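Tornia Tabletop Arm Kit review: six months in, and I've had the screwdriver out a lot

Updated 27th November

I bought the Tornia arm in May, in the printed-parts version where you get the servos, the driver board, the screws and a bag of white plastic, and you put the whole thing together yourself. I paid 443 dollars with shipping from the Ukville warehouse. There's a ready-built one for 600 and I went back and forth on it for a week, and I'm glad I saved the money because I'd have ended up taking it apart anyway.

Assembly took me two evenings. The printed segments fit nicely, a bit of scraping around one of the bearing seats and that was it. The manual is fine until you get to the cables. It has one drawing for all of the wiring and the drawing is of the older base, so have the forum open! Number your servos before you mount them too. You set each ID one at a time with only that servo plugged in, and if you forget (I forgot) you get two joints answering to the same number and the arm does a sort of shrug and then error 404, which in Tornia's software means "servo not found" and made me laugh the first time and not the third.

Calibration is the part I'd warn people about. You move every joint to its middle by hand, hit save, then swing each one through its full range. The elbow on mine was off by a few degrees for the whole first month and I blamed the servo. Wrong! The horn was on one tooth over. Ten minutes with the screws out and it's been good ever since.

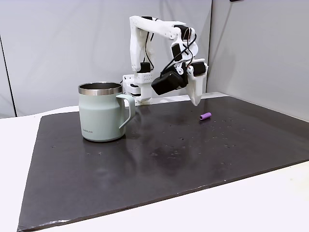

Maintenance is pretty light once it's running. I go over the screws every couple of weeks, wipe the board down (it's dark and shiny and shows every smudge, so pick a matte one if that bothers you) and look at the cables. They're thin, and they run in loops along the arm all the way down to the wrist, and you want to leave those loops alone. I tidied mine with zip ties early on, very pleased with myself, and pulled a connector half out the next time the wrist turned. For checking the reach after any repair I use the same test each time: the little purple cylinder on its side, to the right of my green mug, and the gripper has to come down to it without brushing the handle. If the zero has drifted, that's where I find out.

Now the repair. At a little past 1000 cycles on my counter the gripper servo started buzzing and getting hot at rest. Tornia's shop was out of stock so I ordered from Srour, who sell the same size with metal gears for a few bucks more. It went in with the original screws. You have to take the fixed finger off to reach the back two, and the manual skips that completely, so don't force anything. Then set the ID, redo the calibration for that one joint, done. The buzzing is gone and the grip feels firmer, though it's also a touch louder when it closes.

I borrowed the Altholm arm for a couple of weekends to compare. It's stiffer and the software is much nicer, but when a joint goes you mail the entire arm back, and I don't have the patience for that.

Things I'd like fixed: a wiring page that matches the current base, a spare servo in the box (even as a paid extra), and longer screws for the base mount, mine work loose faster than anything else on the arm. A dab of blue threadlocker helps, but keep it off the plastic.

Four stars from me. I'd buy it again, and I'd order the spare servo the same day.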